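Acuña sagt Start beim Hallenturnier in Gaete ab

Gaete, 1. August 2020. Die Tennisspielerin Josefina Acuña wird beim Sumudora-Hallenturnier in Gaete nicht antreten. Die Titelverteidigerin zog ihre Meldung wegen einer Entzündung im rechten Handgelenk zurück. Das teilte die Turnierleitung nach Rücksprache mit dem medizinischen Dienst mit.

Acuña hatte im Vorjahr das Endspiel in 3 Sätzen gewonnen und war als Nummer zwei der Setzliste vorgesehen. »Ich habe im Training gemerkt, dass ich nicht voll aufschlagen kann. Mit Schmerzen will ich hier nicht spielen«, erklärte die Spielerin. Nach Angaben ihres Managements ist eine Pause bis November geplant.

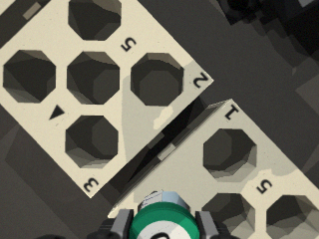 Tennisclub Clorneck Gaete, Abteilung Turniere und Presse

Der frei gewordene Platz im Hauptfeld geht an eine Spielerin aus der Qualifikation. Das Hauptfeld umfasst unverändert 24 Teilnehmerinnen, die acht Gesetzten haben in der ersten Runde ein Freilos. Die Auslosung findet am Vorabend des ersten Spieltags im Clubhaus statt, der Zeitplan wird danach auf der Internetseite des Vereins veröffentlicht. Die Doppelkonkurrenz ist von der Absage nicht betroffen, dort war Acuña nicht gemeldet.

Gespielt wird in der Pikier-Halle auf Hartplatz. Für die beiden Halbfinals und das Endspiel sind bislang nahezu 545 Karten verkauft. Die Halle fasst 2.408 Zuschauer, Restkarten sind in allen Kategorien erhältlich. Bereits gekaufte Karten behalten ihre Gültigkeit, eine Rückgabe wegen der Absage einzelner Spielerinnen ist nach den Verkaufsbedingungen ausgeschlossen.

Akkreditierungen für Medienvertreter nimmt die Pressestelle des Clubs schriftlich entgegen. Anfragen für Interviews mit den Spielerinnen bitte ebenfalls dorthin richten.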